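Talks > Storage and Sorting > Low shelves, flat boxes: speaker notes

LOW SHELVES, FLAT BOXES
Notes for the Galtent talk, Sat 4 April. Twenty-five min plus questions. Print BIG this time.

Start before the slides are up. Say hello, say water jug at the back, say washrooms are past the coat rack.

Opening: ask who has a drawer at home with crayons in it. Hands. Ask who knows if those crayons work. Fewer hands. Leave it a second. Move on, don't milk it.

What the talk is: how to set out small shared stuff (crayons, markers, tape, scissors, glue) in a big room where the tables get used for other things. Not home pantries. Not classrooms exactly either, though teachers steal whatever you like. Our room is the Probert, the long one with the concrete floor. Some of you have seen it. Loud. Echoes.

Money, get it out of the way early, they always ask: whole refit came to $173. Shelving was most of that. Crates second hand. Tape we had.

PART ONE -- the old way

We had one deep tub. Everything in it. Lid that never fit. You'd tip it out to find the green marker and then the tub was empty and the table was full and somebody needed the table.

Deep is the enemy. Say it twice. Anything deeper than your hand becomes two layers, and the bottom layer is gone. Glue sticks live down there for years. Found one from a brand I couldn't identify, dried solid, kept it as a paperweight for a bit.

Tell the October story here -- the open day, tub tipped by a toddler at the door, crayons underfoot, wax ground into the concrete. Two evenings with an iron and brown paper. KEEP IT SHORT. Last time this ran five min and I lost the labels section.

(If anyone asks: iron on low, paper on top, patience. Worked on most of it. There's still a purple patch by the radiator.)

PART TWO -- the table itself

Rule we use now: a table gets one low shelf and one crate, and whatever you are using today lies flat in between. That's the lot.

Shelf is a step up, not furniture. You want to see over it sitting down. If you can't see the person across from you it's too tall and people will shove it to the end, and once it's at the end it's a dumping spot for mugs.

Perforated top over solid. Reasons, quick:
- pencil shavings drop through, you wipe the table instead
- you can hook or tie things to it, bread tags, string, whatever
- lighter to lift

Downside, be fair: fine pencils poke down through the holes if you stand them up. And glitter. No shelf solves glitter. We dont have glitter any more, that was a vote.

Crate: one strong colour. Ours is red. Red means "comes back to this table." The next table over is a different colour. People remember a colour when they won't read a label, and little kids can't read the label anyway.

Next slide, leave it up while talking about boxes.

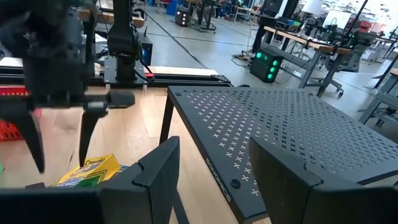 Slide 9. Crayola box lying flat, red crate to the left, black Songmics shelf to the right.

Boxes flat. Standing a crayon box on its end looks tidy and it's how the store does it. But flap goes, box leans, whole thing slumps. Flat, label up, you read the brand and the colour block from where you're sitting. Kids grab it right way round more often. Not always.

Keep the original box as long as it lasts. I used to decant everything into jars. Very pretty. Then a jar of loose crayons is just a small deep tub, see part one! Also the box tells you how many there should be. A gap in a box is obvious, a gap in a jar is invisible.

When the box dies: tape the corners once. Second time it dies, cut the front panel off, glue it on a shallow tray, same crayons in the tray. People still look for the yellow and green. Don't fight that.

Wood table: put nothing under the box. We tried mats. Mats slid, mats got sticky, mats had to be washed and then there was a mat pile. Bare wood and a damp cloth.

** pause, drink water, check clock. Should be at 11 min. If past 13 skip the Durik bit **

PART THREE -- sizes and the shelf gap

Measure the thing before the shelf. Obvious, we did it backwards. Bought shelves, brought them home to the Probert, paper trays wouldn't go under. By a finger. Took one lot back, kept the other lot for the plants.

What wants to go under: flat paper, cutting mats, the tray from a dead crayon box. What wants to go on top: whatever gets picked up most in an hour. For us, tape and scissors. Handles toward the chair.

Durik trays. Some of you asked ahead of time so -- yes we tried them, the shallow ones with the clip-on divider. Dividers good. Clips snap if cold hands force them. We use the trays now with the dividers taped in. Fine. Wouldn't buy again at full price, would take them free off anybody in this room, see me after.

Check the screws on any flat-pack shelf after the first month. Wood table, metal feet, people leaning on it, things work loose. Little Allen key on a string tied under the top. Best thing I did all year.

Feet: stick felt on. Thin legs scratch. I have a table with a row of half moons in it to prove this, pass the photo round if I remembered to bring it (I won't have).

PART FOUR -- floor tape

Big rooms drift. Tables walk. A week goes by and the aisle's gone and you can't get the cart through. Tape lines on concrete, dark tape not white, white goes grey in no time and looks like a mistake.

Tape where the table legs go, not where people walk. Corners only is enough. We did full lines first and it looked like a gym.

Replace it when it lifts. Don't tape over tape, it makes a ridge, ridge catches cart wheels.

PART FIVE -- putting away, the actual hard bit

Three minutes at the end. Timer. Out loud. Order matters:
1. paper first, it's what blows about
2. boxes closed, flat, back in the crate
3. caps on markers -- LISTEN for the click
4. bits and sweepings last

Don't sort by colour at the end of the day. No one has the energy, and it makes putting away feel like a test. Sort when you open up, with a coffee, if you care. Somedays I care.

Broken crayons: not rubbish. Own small tin. When the tin's full they go to Sesano, who melt them into chunky ones and send a share back. We pay the postage. Ask at your end if there's somewhere similar, postage from up north would be silly.

Empty marker pens are rubbish. Be brutal. Test on scrap, one swipe, no colour, bin. Do not put it back "in case." Everyone here has put one back in case.

Label or no label? Comes up every time. My answer: label the shelf edge, never the box. Boxes move, shelves don't. Small label, plain letters, on the front edge where your eye lands. If the shelf already has printing on the edge just put yours further along, looks cluttered but does the job.

WRAP

Back to the hands question. Go home, open the drawer, test the crayons. Takes one kettle boil.

Mention handout at the door. One side only. The mailing list is at 701 now so the sheet also goes out by email, no need to photograph the screen, please stop photographing the screen.

Questions. Likely ones:
- Is the metal shelf too sharp for toddlers? Check the edges with your own hand, and the corners. We put a bit of tubing on ours in the toddler corner.
- Wax crayon on wood? Bicarb paste, small circles, wipe, let it dry before you judge.
- Do you lock it up at night? No. Lost one stapler.
- Why not wheels? Tried wheels. It left.

If time: the scissors thing. If no time: skip the scissors thing, its in the handout.

Thank the host, unplug MY adapter, take the jug back.

3 comments

Was at the Galtent one, you did skip the scissors thing and it isn't in my handout either. Could someone post it? Otherwise great, have already binned a truly shameful number of markers.

Flat boxes, yes. Deep tub, guilty. I'd argue with you about jars though, ours are the short wide kind and you can see everything from the top. Maybe that counts as a tray by your rules.

Question about the bicarb paste, does it take the finish off an oiled table? Ours is oiled, not varnished, and I'm scared to try. The purple patch by the radiator made me feel much better about my own floor.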